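Hatinel Users' Group
Minutes of the general meeting

Held Sun 1 May in the upstairs room, following the visit to the Rikach workshop

In the chair: Réka Katona
Minutes: Kobe Koster
Apologies had been received by email and were read out.

1. Opening and agenda

The chair opened the meeting once the second carload had arrived. The agenda was accepted with one change: the report on the visit was moved ahead of the money items so that members who had to leave early could take part in it.

2. Minutes of the March meeting

Accepted with one correction. Under item 4 the word "server" should read "service contract". Kobe Koster will fix the copy on the website.

3. Matters arising

The extension cords bought in March have been labeled and are in the gray cabinet. The key to the side door has still not been returned. The chair will write to the previous key holder again.

The question of a second projector was put off until the next meeting.

4. Report on the visit to Rikach

Members went to the Rikach workshop in the morning. It was a working day for part of the staff there, who were preparing for their own open day, and we were let in on the condition that we kept behind the yellow line and asked before filming.

The visit had two parts. The first was a walk through the workshop, where the arms are put together and tested. The second was a demonstration in the meeting room, given by two of the engineers, of the two-armed household setup they call Escobar. The real machine was shown first, from behind the line. After that the engineers moved to the simulator, which runs under a package named Pokix, and spent most of the time there.

Notes from the demonstration:

The engineers explained that each task is first built in simulation: a counter or a table, a handful of ordinary things to put on it, and the two arms. The positions of the things are changed between runs. Only when a task goes well enough in simulation is it tried on the real arms.

The task used for the demonstration was moving an item to or from a plate on a kitchen counter. A total of 2,651 simulated runs of this task had been done before our visit. Of the last batch, 78 percent had been marked as a success by the checking program. The engineers said that this program is strict about where the item ends up and not at all strict about how it got there, and that they are changing that.

Members asked what happens with the runs that fail. The answer was that they are kept. Some are looked at by a person, most are not.

A member asked why the counter top has to look like marble when the arms do not care about it. The engineers said that the cameras do care, in a manner of speaking. Veins and specks in the surface have confused an earlier version, which reached for a dark patch as if it were an object. The surface is now swapped between runs along with everything else.

A further question was whether the second arm does anything while the first is working. In this task it mostly waits. In other tasks it steadies a container or takes over an item halfway. The engineers said that waiting well is harder to get right than it looks, as an idle arm tends to drift into the way.

Réka Katona asked how long it takes to set up a new task from nothing. Around 5 days if the objects are already in the library, longer if they have to be modeled.

Noise was discussed. The real machine is louder than most members had expected, mainly the fan in the base. Rikach knows about it.

5. Discussion of the visit

Opinions were divided on how useful the simulator part had been. Some members would have liked more time with the real machine and less with the screen. Others said that the screen was the only place where everybody could see what the hands were doing, given the distance to the yellow line.

The picture quality on the screen was thought to be good. Several members said that the shadows helped them judge how high the hand was over the counter.

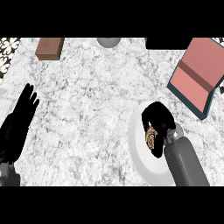 It was asked whether the group could try Pokix on its own computers. Kobe Koster had put this to the engineers during the coffee break. A reduced version can be had for teaching and for clubs, without the object library. It needs a better graphics card than either of the machines in the upstairs room has. One member offered to bring in a desktop from home for a trial evening.

The chair pointed out that the group had been asked not to pass on the handout, which has internal part numbers on it. Members who took one are asked to keep it to themselves.

Decided:
- Kobe Koster to request the reduced version in the name of the group.
- A trial evening to be held before the summer break, date to follow by email.
- The chair to send a thank-you letter to Rikach, with the group's mug.

6. Our own open day

The chair proposed that the group hold its open day on the same lines as last year, with tables along the window side and talks in the back. There was general agreement.

On what to show, the following was said. The line-following carts always draw children and should be near the door, but last year they blocked it. They will be moved to the corner by the radiator and the floor taped off. The sorting arm can be shown if the base is bolted down this time - the clamp is not enough. If the trial evening goes well, a screen with a simulated task could be set up next to it, so that visitors can see the same kind of job done both ways.

Réka Katona asked for 2 people to be at the sorting arm at all times, one to run it and one to talk. Names to be put on the list by the door.

Rikach has been asked whether it would send somebody to give a short talk. No answer yet. The engineers at the demonstration were in favor but have to ask.

The flyer from last year can be used again with a new date. The old map on the back is wrong about the parking and has to be redrawn.

7. Money

The balance was read out and accepted. The gas money for the visit will be paid to the drivers who hand in a note of their mileage. Notes can be left in the tray.

The rent for the room goes up from the fall. The chair has asked for this in writing and would like to wait for the letter before discussing dues.

8. Any other business

The 3D printer is out of order again. The nozzle has been ordered. Please do not try to clear it with a drill bit.

A member has a box of stepper motors to give away, pick-up only. Ask Kobe Koster for the phone number.

A pair of reading glasses in a green case was left in one of the cars after the visit and is now in the desk drawer.

9. Next meeting

Date to be sent by email together with the one for the trial evening. Items for the agenda should reach the chair a week ahead.

The chair closed the meeting.

Minutes taken by Kobe Koster. Corrections to be sent to him before the next meeting.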